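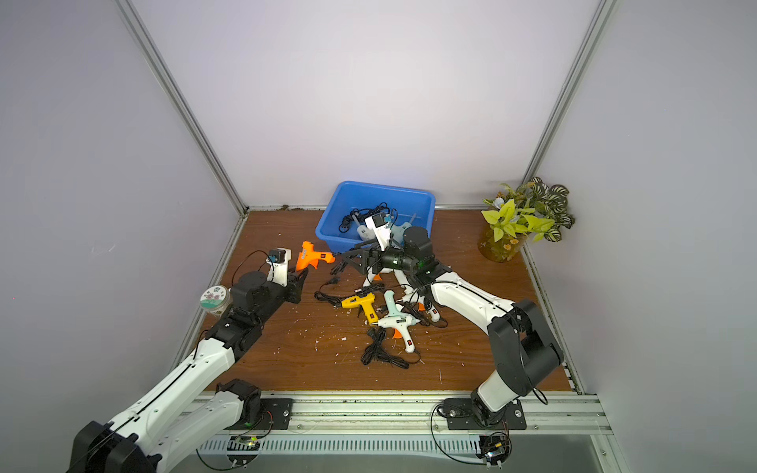 Teaching the arms to tidy up: questions I keep getting

I run Flikska, a small project where I teach a pair of robot arms to do boring bench chores by showing them how, over and over. The current chore is glue guns into the blue bin. People write in with a lot of the same questions, so I've put my answers in one place. Last updated 7 December 2018.

Why glue guns?

They're a pain, and I mean that as a compliment! A glue gun has a handle, a trigger, a nozzle and a long cord that goes wherever it likes. If I practiced on wooden blocks I'd be done by lunch and wouldn't have learned much. The different colors help too (orange, yellow, mint and so on), as I don't want the arms deciding that only white things belong in the bin.

How do you show them the task?

By remote control. I sit at a bench across the room with a smaller pair of arms that I hold in my hands, and whatever I do with those, the big ones copy. I call the hand-held pair Jin, both of them together. Squeeze Jin's handle and the gripper closes. Everything gets recorded while I move, the joint positions and the camera views, and that's one demonstration.

Can't you just grab the arms and push them around?

You can, and I did for the first 4 weeks. Moving the arm by hand is great for simple stuff like wiping or pressing a button. The trouble is that your own hands and sleeves end up all over the recording, and then the robot learns from pictures with a big elbow in them. It's also hard to steer two arms that way unless you've got a friend on the other one.

How many demonstrations have you done?

I was aiming for 800. So far I've recorded 504 and kept 468. The rest got tossed, mostly ones where I dropped something and then panicked and flapped around for a while.

So do you throw out every mistake?

No, and please don't do that with yours! If I miss a grab, back off calmly and try again, I keep it. The arms are going to miss too and they need to have seen what a decent second try looks like. What I throw out is dithering. If I stopped halfway to think (or to sneeze), it goes.

What's the hardest part?

Cords, cords, cords. You pick up one gun and there's another one's cord lying over it, or the plug stays behind on the floor. My habit now is to lift slowly, wait a beat, and only then head for the bin. Once the gun is over the bin I lower it in and let go, and I don't drop it from high up. I also quit trying to coil anything neatly.

Why two arms if one is doing the lifting?

Because sooner or later the other one has to hold something down or pull something free. Even when it's got nothing to do, I park it near the tools on purpose, so it's ready. Learning to keep two arms from bumping elbows took me longer than learning to grip.

Do you need cameras on the wrists?

I'd say yes. When a gripper is right on top of a handle, a camera off to the side can't tell you much about where the fingers are. The wrist view fills that in. Tie down your camera cables with a bit of slack, though. I snapped one in July by keeping it too tight, and I'm still annoyed.

Should I clean the floor between runs?

I don't, much. There are crumbs of dried glue on the wood and I leave them alone. A real bench has crumbs. I do shuffle the guns around every time, and I move the pile a little so it isn't always in the same spot.

Are the guns plugged in?

Never. Please don't train anything with a hot one.

Can I get the recordings?

Not yet. I'm cleaning them up with the folks at Cultotby, who are checking that each one starts and stops in a sensible place. I'll post them on the Flikska page when that's finished.

What's next?

Markers, with the caps on. I'd love to do tape after that, but tape scares me a bit.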